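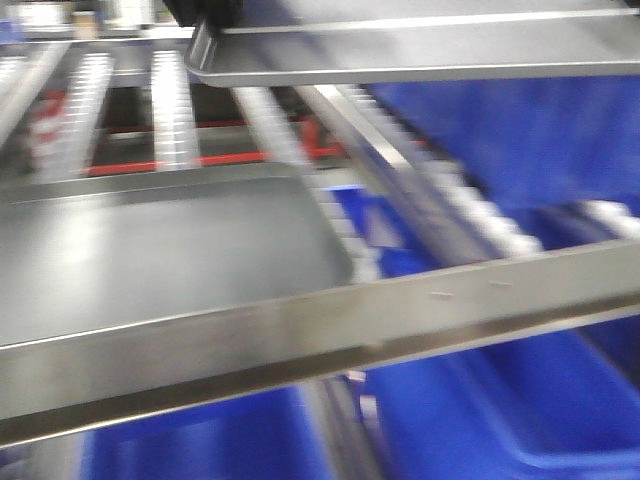
Last updated: January 3, 2024

Muklow gets a new name, a playable demo and a fall release window

It has been a long wait for those of us who fell for the quiet little harbor game that Lernano first teased under the working title Jurport, but the studio has finally come back with something to show. In a video posted to its own channel this morning, the team gave the game its proper name, Muklow, walked through a good chunk of the opening hours, and told everyone to expect it in September on PC, with console versions to follow once they are ready.

If you missed the first teaser (and plenty of people did, it was barely longer than a yawn), the idea is a lovely one. You play a young ferry pilot who comes home to a river town after her uncle retires, takes over his leaky old boat, and slowly gets the route running again. There are passengers to carry, parcels to deliver, tides to learn and a fair amount of gossip to listen to along the way. The new footage shows all of that looking a good deal more finished than it did before, with warmer lighting, busier docks and a map you can scribble your own notes on.

The name change will probably throw a few people, so it is worth explaining. Jurport was the name of the first town the team built, and for a long time it was the only one. As the river grew, the story moved upstream, and the town of Muklow ended up being where most of it takes place. "We kept calling the game by the name of a place you leave in the first hour," game director Wafula Magesa says in the video, laughing a little. "My mother asked me about it. That was when I knew we had to change it." Jurport is still in the game, for anyone who was already fond of it, and you can sail back there whenever you like.

There are 9 stops along the river in the finished version, and each has its own weather, its own music and its own set of regulars. Some of them will only ride with you at certain times of day, and one, a retired schoolteacher with very firm opinions about your steering, seems to turn up whenever you are running late. Lernano says the main story can be finished at whatever pace you like, with no game over screen and no clock hurrying you along, although the tides will not wait for you if you have promised somebody a delivery by evening.

The part I was happiest to see was the boat itself. In the teaser it was more or less a box that floated, and now you can repaint it, swap out the engine, hang up lanterns, and put in up to three benches so that more people can travel at once. Handling changes as you load it, too. A full boat sits low and turns like a sofa, and the footage has a very funny bit where the pilot misses the dock completely and has to go all the way around again while everybody on board looks politely at the water.

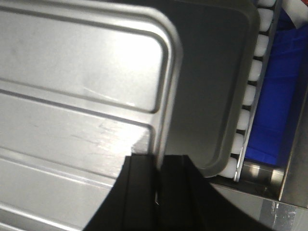
Music, voices and the demo

Lernano also confirmed that Ebony Treloar is writing the score, and a couple of her pieces can be heard in the video. They are gentle, mostly guitar and hand drums, and the tune changes as you pass from one stretch of river to the next without ever quite stopping. Mercy Shirima voices the lead. The studio has not shared the rest of the cast yet, but it did say that every main character will be voiced in English and Swahili at launch, with text in eight languages altogether.

A demo is out now on PC and covers the first morning of the story, from picking up the keys to your first proper crossing. Lead designer Dennis Kaijage notes that your save will carry over to the full game, including whatever color you have painted the boat, so choose with care (mine is a sort of mustard, and I am already having second thoughts). The demo also has a small fishing area tucked away behind the lighthouse that is easy to sail right past – keep to the left bank after the second buoy and you should find it.

As for consoles, there is less to report. Prodromos Margaritis, who is handling the ports, says those versions are up and running but need more work on the crowded market scenes, and he would prefer not to promise a date until that is sorted out. Price has not been announced either.

There will be a boxed edition for collectors, put out by Mwakalinga, with a cloth map of the river, a printed book of sketches and a enamel pin in the shape of the boat. Only 200 of the signed version are being made, and orders open later in the spring through the publisher's shop. The regular boxed copy will be a bit easier to get hold of, and comes with the cloth map as well.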